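Vovholm library network upgrade to finish in July

The public library in Vovholm will finish replacing its network equipment in July, after a spring of dropped connections at the computers on the ground floor.

The work covers the main building and the reading room on Krajčí Street. Old switches are being taken out and new cables run to the public computers, the checkout desks and the staff offices. Skiletti, a local electrical firm, has the contract.

"The computers themselves are fine," said Jadwiga Pietrzak, the library's director. "The wiring behind them went in when we had 4 computers for the public. We have 13 now, and people bring their own laptops on top of that."

The library logged 3,567 computer sessions last year. Staff said many of the complaints came in the late afternoon, when students arrive after school and the connection slows down or stops.

Each type of connection will get its own cable color. Red will be used for the public computers, blue for staff, and yellow for the printers and checkout desks. Dalibor Sokol, who is leading the job for Skiletti, said the old cables were nearly all gray and few of them had labels.

"We spent over three days just finding out where things went," Sokol said. "One line ran up to the second floor, back down, and ended behind a bookcase."

The ground floor computers will be off until noon while the cables there are changed. Visitors can use the computers in the reading room during those hours, but there are fewer of them and a 30-minute limit will apply. Wireless service will stay on in both buildings except for short breaks when the new switches are connected.

Books can be borrowed and returned as usual. If the checkout desks lose their connection, staff will write down card numbers by hand and enter them later. No late fees will be charged on items due during the work.

The town council approved the project last winter as part of its budget for building repairs. A second stage, covering the children's section and the meeting room upstairs, has not been funded. Council member Liesbeth Bosman said she expects it to come up again in the fall.

Questions about computer bookings can be taken to the front desk or made by phone during opening hours.
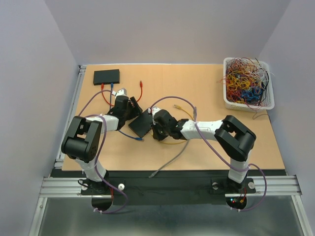 Red, blue and yellow network cables, with two black boxes, on a tabletop.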